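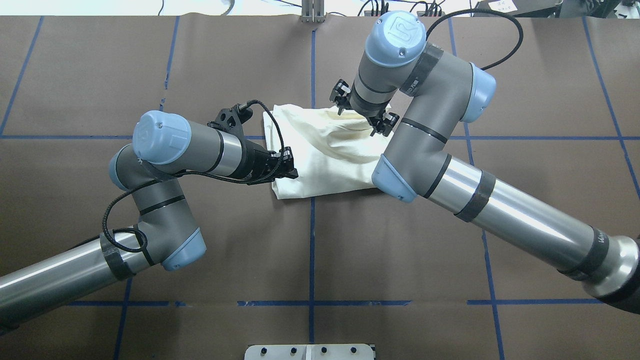 Stikstead Household Forum > Laundry and cleaning
Whites going grey since we moved to Muscombe

rsolheim
Posted 2019-04-06

We moved from Holcombe to Muscombe last July. In the old house the washing came out fine with any cheap liquid. Here the whites have gone a dull grey and the towels are like cardboard. Same machine, same detergent, mostly 40 degree washes. I've cleaned the filter and the drawer. Is it the machine or the water?

Ronja

pegbag21
It's the water. Muscombe is very hard, look at the inside of your kettle. Change to a powder with bleach in it for the whites and keep the liquid for colours. Use the hard water dose on the back of the box. Most people use half that and then wonder why everything looks tired.

oldmangle
I'd disagree with using more powder. In my experience grey washing is nearly always too much detergent left in the cloth. Run a wash with nothing in the drawer and look at the suds. If there are plenty, you've been overdosing.

pegbag21
In soft water, yes. In hard water a good part of the dose goes on the hardness before it gets anywhere near the dirt. I've lived here 11 years and tried it both ways.

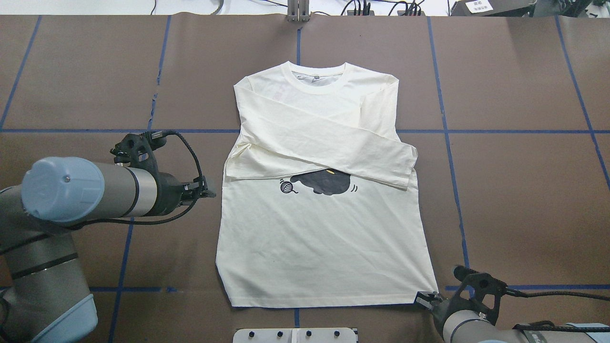

Does white vinegar in the softener drawer help with stiff towels?

It can help a little, as it takes off some of the limescale left in the cloth. Don't put it in with bleach, and don't use it every wash, as it may be hard on the rubber seals.

rsolheim
Thanks both. Ran an empty wash last night and there were hardly any suds, so I'm leaning towards the water. Bought a box of powder this morning. Is there any point in soaking the things that have already gone grey?

J_Cabrera
Yes, soak them. I had the same trouble when we took over the guest house on Herath Lane, with three machines going most days. What worked for us was oxygen bleach in hot water, overnight in the bath, then a 60 wash with the full dose of powder and nothing else in the drum. Cotton only — check the label for anything with elastane in it. Some of the pillowcases needed doing twice.

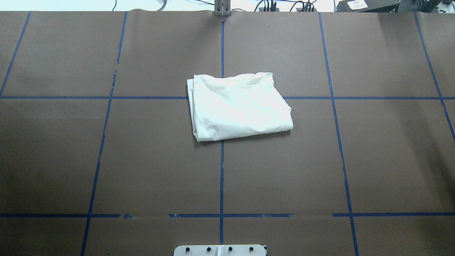

After that we stopped overfilling the drum, and I think that made as much difference as the powder. You want to be able to get your hand in flat on top of the load. We also do one hot wash a month with the machine empty.

Jhonatan

oldmangle
Agree on the overfilling. Still not convinced about the full dose. All that powder has to be rinsed out again, and modern machines use very little water. At least put the extra rinse on.

pegbag21
Extra rinse, fair enough, I do that for towels anyway.

tinbath
Has anyone here had a softener fitted? We were quoted 2,000 including the plumbing and I can't see us getting it back in washing powder.

J_Cabrera
We looked at one and left it. It might make sense if you have to replace a boiler or a shower every few years, but I wouldn't do it for laundry alone.

rsolheim
First lot of pillowcases is out of the bath and on the line. Better than they were, though the old ones are still a bit grey at the seams. Will do those again at the weekend with the extra rinse on.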